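Sreekumar Gowda
6 March 2025

1/ Big week on the nav stack! I've been rewriting the bit of Kellska that decides what counts as floor, and I finally have something worth posting. Long thread, sorry, grab a cuppa.

2/ Quick background for new followers. Kellska is my hobby planner. It takes a camera view, labels each pixel free or not free, flattens that into a grid and hands the grid to a path search. All in sim for now, all on one desktop under my desk in the spare room.

3/ The old labeller was trained on colour and not much else. Fine in an office map with grey carpet. Then I loaded the Dalar house, where the floor is white, and so are plenty of other things. Oh boy.

4/ Have a look at what it has to deal with. White floor, white panel right up close on the left with a dark handle on it, white top on the cabinet over at the right. The old version joined all three into one lovely big parking lot.
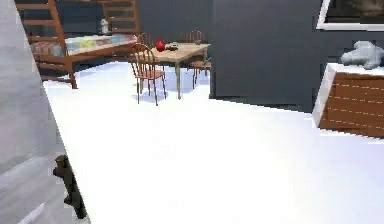 What changed

5/ First fix: depth gets a vote. If a pixel looks like floor but its height doesn't agree with the ground plane, it's out. I know, I know, everybody does this. I'd been putting it off for months because my depth and colour buffers were one tick apart and I couldn't work out why. (Wrong clock. It was the wrong clock.)

6/ Second fix: chair legs. Spindly things vanish when you shrink the grid, so the planner would happily plot a line straight through a dining chair. Now any cell with even one tall pixel in it stays blocked. Crude, but I love it.

7/ Third fix is my favourite. Handles! A handle sitting on a big flat panel is a strong hint that the panel might swing. Kellska now puts a soft cost in front of anything like that, so the path gives it a bit of room if there's room to give.

8/ Numbers, for those who like them. I replayed 1,413 saved views from the Dalar house. The old labeller put free space on top of furniture in 282 of them. The new one does it in 14. I've been grinning all day.

9/ The leftover 14 are nearly all doorways. The floor changes colour from one room to the next and the labeller gets shy, so it calls the far side blocked one moment and free the next. The planner dithers, turns around, comes back. Very relatable behaviour.

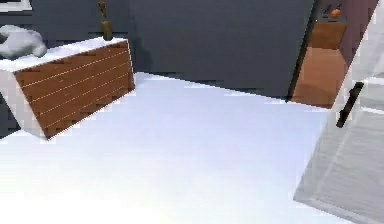
White floor on this side, brown wood through the doorway. My current nemesis.

10/ Next job is to make the grid remember. If a cell was free 10 ticks ago and the depth hasn't changed, a new colour shouldn't be enough to flip it. I've got a rough branch going and it already dithers less, though it's also a bit too trusting about doors.

11/ Viewer tool (Tedport) got some love too. You can scrub through a run and see the labels, the grid and the path side by side. I should have built it first, it would've saved me most of November.

12/ Someone asked if it runs on the Liem maps. It loads them, but the stairs are labelled as floor, so please don't yet!

13/ If you've dealt with floor changes at doorways, I'd love to hear what you tried, even if it flopped. Replies are open. Off to fix the stairs.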